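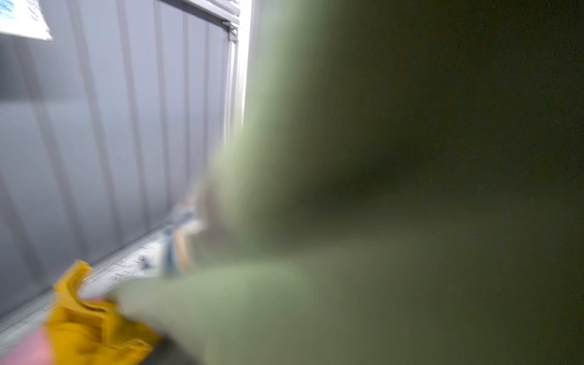 # Fimbridge ribbed wall panel, light grey

A wall panel for people who have stopped pretending the shed is temporary. The Fimbridge is ribbed metal sheeting in a light grey that suits storage units, workshops, lean-tos and the sort of outbuilding estate agents call "useful". It goes bluish in good light and slate in bad light, so in August you get both before lunch.

The ribs run vertically. You can fit them sideways if you like, but rain will sit in them and we will not be coming round.

## Sizes and codes

| Panel | Height | Order code |
|---|---|---|
| Half | 152 cm | FB-2204 |
| Full | 217 cm | FB-2205 |

Both come in packs of 8. We don't split packs. People ask, and Frans Bakker in the warehouse has a face he makes.

## Fixing

Use the Pomus corner bracket where a top rail meets an upright, especially over a doorway. One bolt per leg, done up firmly. If the bracket starts to bend you have gone past firmly.

Paper signs stick to the flats between the ribs for a while and then curl. For anything you want read next year, buy the Flenness sign rail, which clips over two ribs and holds a sheet behind clear plastic.

## Looking after it

Warm water, washing-up liquid, soft brush. Scouring pads leave marks that you will see every time you go in for the mower. Touch-up paint is sold in small tins under the name Navarrete Grey, a grand title for something you dab on with a cotton bud.

## Delivery

Kerbside only, and full panels need two people to lift. Drivers won't carry them through the house. Please check the pack for dents before signing, as bent corners reported afterwards tend to become a long conversation.

Brackets, bolts and sign rail sold separately.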